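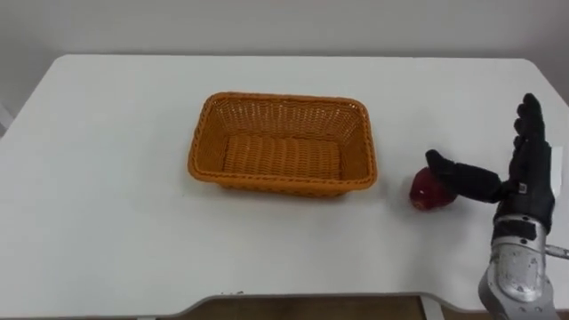

Lindholm objected, when we first presented these results, that foragers in the Gusilness survey may have stopped recording poor trips once the season was well under way, so that the later yields look better than they were. We checked this against the paper diaries kept by 104 households. Twenty of them had gaps of a week or more, and leaving those households out changed the median berry yield very little.

Figure 3. Woven basket on a table.

4.2 Yield and distance walked

The full data set holds 3,517 trips. Most were short, and the pickers stayed within 1,000 meters of a road. Longer trips brought home more fruit per trip but less per hour, mainly on account of the walk back. Crowberry was the exception. It grows on the open ridge above Drostov, and people who went that far tended to fill whatever they carried.

Morris and Urio report a similar pattern for bilberry, although their pickers used combs and ours picked by hand. We did not correct for this. Containers also varied, from baskets to plastic pails, and households gave their yields by volume. We converted these to weight using the values in Table 2, which were measured on fresh fruit and may overstate the weight of berries picked after the first frost.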